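Home Articles Archive About Subscribe Search

Filed under: Opinion, Repair and Ownership

The Spec Sheet Should Include the End Date

A product specification is a set of commitments about behavior under stated conditions. A power supply is rated for a load at a temperature. A hinge is rated for a number of cycles. What a specification for consumer equipment almost never states is how long the maker will keep selling the parts and publishing the service documents. I think that omission is a defect in the document, and that buyers should treat it as one.

My own case is ordinary. I run a small office in Otamdale with a handful of desktop machines, a label printer and a network storage unit. The storage unit is a Holto. It was bought new, it has run continuously, and last August its fan controller board failed. The board is a simple part with one connector and two screws. Holto had stopped supplying it 3 months earlier. The unit was still listed as supported on the product page, because "supported" in that context meant that firmware could still be downloaded.

That is a problem of terms. A support period can refer to at least four different things: security updates, telephone help, warranty service and parts supply. They expire at different times, and the one that expires first is the one that determines how long the equipment can be used. In my experience that is nearly always parts supply. It is also the one that gets no line of its own on the sheet.

The usual defense is cost. Keeping parts in a warehouse takes space, and forecasting demand for a component that fails rarely is difficult. I accept both points. Neither prevents a manufacturer from publishing a date. If Holto intends to stock a board for five years, it can print "five years" and I can plan on it. If it intends to stock the board for one, it can print that too, and I can buy a spare at the start or choose something else. The request is for disclosure, and disclosure is cheap.
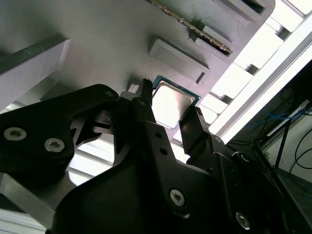

A second defense is that customers do not read specifications. Some do not. Purchasing departments do, and so do repair shops, and so do the people who write comparison reviews. Telma Sosa, who handled equipment buying for a clinic group before she retired, told me she used to send vendors a one-page form asking for the last date on which each replaceable part could be ordered. Most returned it blank in that column. The ones that filled it in got more of her business, and after a few cycles some of the others began to fill it in.

Her form had a feature I would like to see copied. It asked for the part interface as well as the part. A module that follows a common standard can be bought from several makers long after the original one has lost interest. A module with a private connector cannot. Memory is the familiar example: a standard module from one supplier will generally work in place of another of the same type, and the used market for it is large. Compare this with the fan board in my storage unit, which does a less demanding job and has no substitute at all. The difference is entirely in the connector and the mounting holes.

So a useful specification would have two extra columns. The first gives the last order date for each part a user or technician can replace. The second states whether the part follows a published standard, and names it. For a product of moderate complexity this comes to perhaps half a page.

I put this to Pallavi Rathore, an engineer who spent most of her career at a pump manufacturer. Her view was that I had the priority reversed. In industrial equipment, she said, the end date is negotiated in the contract and the standardization follows from it: a vendor that must supply a seal for 60 quarters will pick a seal that it can buy anywhere. I think she is right about the mechanism. It supports the case for printing the date, since a firm that has to state a number in public has a reason to design toward it.

There is a real objection on the other side. A published date can become a ceiling. A maker that today supplies parts informally for as long as they last might, once it has printed a date, stop on that date and destroy what remains. I have seen this happen with Espinoza, whose stated period was generous and whose stock disappeared on schedule. The remedy is to word the commitment as a minimum and to require that leftover stock be offered for sale when the period ends. A buyer of 4,000 fan boards would probably not be found. A buyer of 60 might be, and I would be in line.

I do not think legislation is the first step. Definitions are. Until "supported" is split into its components, any rule will be met by whichever meaning is least expensive. A trade body or a large buyer could publish a standard table next month, and smaller buyers like me could attach it to our orders.

As for the Holto, it runs with a controller board salvaged from a dead unit that I found through a reseller in Clakside. The price was over half of what I would pay for a newer enclosure - reasonable for a part with no other source. I bought a second salvaged board in the same order and taped it inside the cabinet door, with the part number written on the bag.

Contact | Copyright February 2026 | Back to top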